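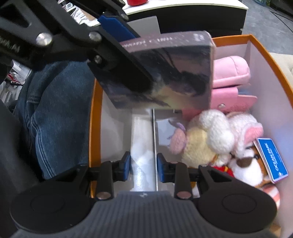 Ticket: Conjugation drill marks correct "acheter" forms as wrong
Product: Bradlow verb trainer, French module
Reported by: Hülya Şimşekoğlu, Mavildale language center
Assigned to: Bereket Kassa
Status: Resolved

Report
Learners type "j'achète" and get "Incorrect – expected j'achète". The two strings look identical. Same result for "il achète". "Nous achetons" is accepted. Affects 2 classes.

Notes
Reproduced on a tablet with the on-screen French keyboard. Not reproduced on a desktop.

The tablet sends è as two characters, plain e plus a combining grave accent. The answer key stores it as one. The checker compares them without normalizing.

The curly apostrophe was checked as well. It is already handled.

Fix
Both strings are now normalized to NFC before comparison. Rescored nearly 1,000 stored answers; 7 could not be matched to a learner and were left alone.

Hülya confirmed "achète", "lève" and "préfère" are accepted on the tablets. The Spanish module uses the same checker – separate ticket opened for ñ.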